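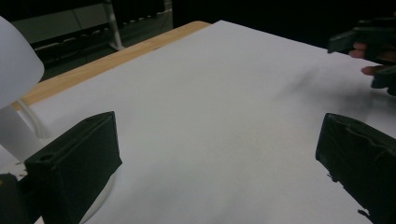 Bilal Azar asked, after the September session, whether a summary must follow the order of the text it summarises, or whether the writer may begin with the conclusion and work backwards. The question is a fair one and the previous version of these notes did not answer it. The order may be changed. A reader who has asked for a summary of a report usually wants its findings first, and the original author may have kept them until the final page. What may not be changed is the weight given to each part.

## Unit 8: Writing a Summary

This unit should be read together with the Trindside letter, which was given out with Unit 7. Participants who do not have the letter may ask for a copy at the start of the session.

### 8.1 What is being asked for

A summary states, in the writer's own words, what another text says. It contains no opinion of that text. Where an opinion is wanted, the task will say so, usually with a word such as *assess*, *comment* or *respond*, and the opinion should then be placed in a separate paragraph.

Three kinds of short text are often confused:

- **Summary** — the whole text made shorter, with every main point kept.
- **Extract** — a part of the text copied without change.
- **Abstract** — a short statement placed before a text by its own author.

In this course the word *summary* is used only in the first sense.

### 8.2 First reading

Read the text from beginning to end without writing anything. Underlining at this stage tends to mark the sentences that are well put, and these are often examples or asides. After the first reading, close the text and write one sentence saying what it is for. Keep this sentence, as it will be needed in 8.4.

### 8.3 Second reading

Go through the text again, paragraph by paragraph, and write a few words for each. Complete sentences are unnecessary. Paragraphs that only repeat or illustrate an earlier point may be marked with the number of the paragraph they belong to.

The Trindside letter gives good practice in this. Its second paragraph makes a complaint about late delivery, the third and fourth give instances of it, and the fifth returns to the complaint in stronger terms. All four can be covered by a single line of notes. 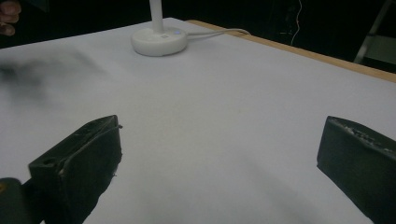 *Fig. 2 — White surface with a strip of light wood along one side.*

### 8.4 Drafting

Put the original away and write from the notes alone. This is the step most often left out, and its absence is easy to see in marked work: phrases from the source appear with one or two words exchanged. In the Sollmont exercise, for instance, "a marked fall in demand" became "a noticeable fall in demand" in many answers. "Fewer people bought it" would have been shorter and safer.

Compare the draft with the sentence written after the first reading. If the two disagree, return to the text before making any correction.

### 8.5 Reporting verbs

The choice of verb tells the reader how firmly the author holds a view. *States* and *says* are neutral. *Claims* suggests doubt on the part of the person summarising and should be avoided unless doubt is intended. *Admits* implies a fault. *Suggests* is correct only where the author has been tentative.

Ubaldo Zuccaro's objection, that repeating *says* makes dull reading, is accepted up to a point. One reporting verb at the opening of a paragraph will normally serve for the sentences that follow it.

### 8.6 Length

The limit for the set task is 20 lines, title excluded. Work over 30 lines will be returned unmarked. Quotations count towards the total, and no more than two should be used.

### Set task

Summarise either the Greco report or the article on the Gileo bridge. The report is longer, though its argument is simpler to follow. State at the head of the page which text has been chosen, and attach the second-reading notes to the finished work.

Due Sat 28 December, by post or at the office.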